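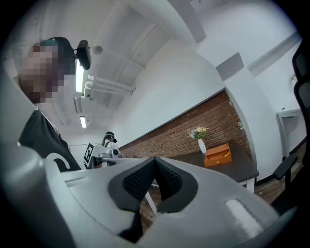 Notes on the box task

2021-09-11

The target for this task is 200 usable episodes. An episode starts with both grippers clear of the box and ends when they are clear of it again. Anything that starts late or ends early gets dropped in review, however good the middle looks.

I spent most of the week on the written protocol and very little on the model. The old version told the operator to "put the item away," and every operator read that differently. One set it down flat, another let go from a few inches up. A policy trained on both tends to hover at the wall of the box and then do something in between. The new version names the approach side, the order of the hands and the point of release.

We hold each gripper directly, so no arm is being driven from a distance. Pose comes from the printed markers on the cube fixed to each one. The weak spot is wrist roll. Turn far enough and the printed faces point away from every view we have, and the track jumps. I now ask for slow turns near the box and no crossing of the hands. 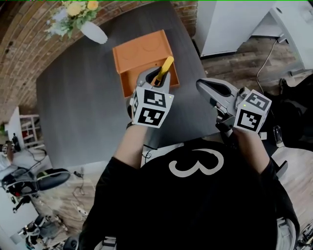 Abdel Hamid wrote in after the last post: You are throwing out the most useful data. If a grasp slips and the operator recovers, the model should see it. Clean runs only teach it what to do when nothing goes wrong.

I agree with part of this. Recoveries are worth keeping, but they need a label, and our review tool (Prellus) only had pass and fail. I added a third tag for them. Of the first batch, 28 episodes carry it, mostly a regrasp on a long handle. Whether they help is a question for the next training run — I would not guess from the loss curve.

Two things are still open. The clocks on the left and right streams drift apart over a long session, so I resync between blocks and log the offset. And the idle hand wanders. When it has no job, operators park it wherever feels natural, and the model learns that wandering as if it meant something. The protocol now gives it a rest position above the table.

Next is the lid. Closing it needs both hands, and I expect the reject rate to go up.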